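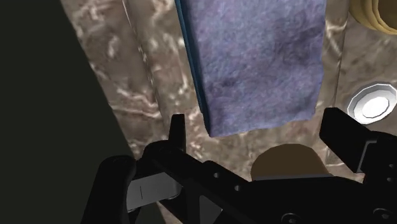 Dionysis Galanis asked for years why there was nowhere in Flestgate that could do a proper moussaka without flour in the white sauce, and he asked it often enough that in the end we gave him a key to the kitchen.

About Josley

Josley is a small restaurant on Nikolaidis Row in Flestgate, two doors up from the chemist. We cook Greek and Cypriot food, and everything on the menu is made without wheat, barley or rye. We have 49 seats inside and a few more in the yard when the weather allows.

We opened as an ordinary café selling toasties and jacket potatoes. The change came when one of the owners was diagnosed with coeliac disease and could no longer eat her own lunch at work. For a while we kept two sets of pans and two fryers, and it was hard work in a kitchen that size. One June we closed for 15 days, cleared out every bag of flour, had the extraction cleaned, bought new boards and sieves, and started again with one set of everything.

The menu

Dionysis runs the kitchen. His white sauce is thickened with cornflour and a little potato starch. The pitta is our own, made with rice flour and psyllium husk, and it is best eaten in the first ten minutes. We do not sell it to take home for that reason, although people do ask.

There are 11 main dishes. Moussaka, stifado and lamb kleftiko are always on. The rest change with what we can get, and the fish is written on the board by the door. Most of the vegetable dishes can be made without dairy. Please say so when you order, as the feta goes on in the kitchen.

The orange cake contains almonds. So does one of the biscuits we serve with coffee.

Allergies

We do not have wheat in the building, and staff eat the same food as customers. We do use nuts, sesame, milk, eggs, celery and fish. We have one small oven and cannot promise that any dish is free from traces of these. A folder listing the ingredients of every dish is kept by the till and is updated when a supplier changes. If you would like to read it before you visit, ask us and we will send a copy.

Please do not bring in your own bread, cakes or beer. Birthday cakes can be ordered from us with two days' notice, in lemon, chocolate or walnut.

Ona

Ona is our takeaway counter, in the side room that used to be the store. It has its own door on the lane. It sells soup, filled pittas to eat straight away, trays of spinach pie and whatever was roasted that morning. It opens at 11 and shuts when the food has gone, often by half past two. Ona does not take bookings or cards under £3.

Visiting us

The restaurant is open for lunch from noon and for dinner from half past five. Last orders are at nine. We keep 2 tables back each evening for people who have not booked. There is a step at the front, and level access through the yard, where the gate is kept unlocked while we are open. High chairs are available. Dogs are welcome outside.

Parking on Nikolaidis Row is for residents only after six. The car park behind the library is free in the evening and is a few minutes' walk away.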